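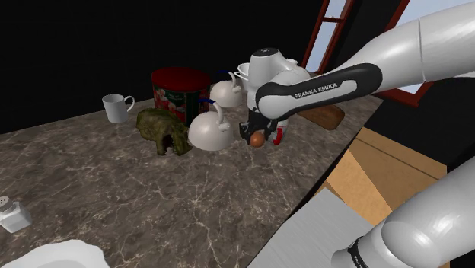

Save states and how they age

Every console emulator offers two ways to keep progress, and players tend to treat them as one. An in-game save writes to an emulated memory card. A save state copies the whole machine: main memory, processor registers, video memory, sound buffers and the contents of any open disc request. The first survives almost any update. The second often does not.

Oma, a handheld emulator for desktop computers, changed its state format in version 6. Files made in version 2 still appear in the load menu but are grayed out. The memory card files from the same version load without a prompt.

Daranee Yimyam maintains the state converter for Saha, which targets a later console. Her test set holds 378 states taken from the puzzle game Skustovum and the racing game Dilach. After the last timing rewrite, 338 of them loaded and ran to the next checkpoint. The rest stopped with a black screen or looped the same audio buffer.

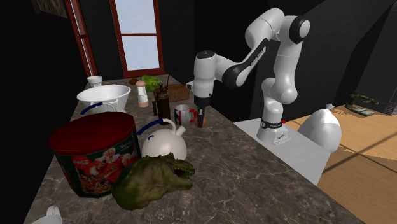 Most of the failures were states made during a disc read. The old core stored the read as a countdown in frames — the new one stores it in processor cycles, and the exact remainder cannot be recovered from the file.

Yimyam's advice is to reach a save point, write to the memory card, close the game from the menu and only then update. States should be kept in a folder named for the build that made them. A copy of that build belongs in the same folder, along with its settings file.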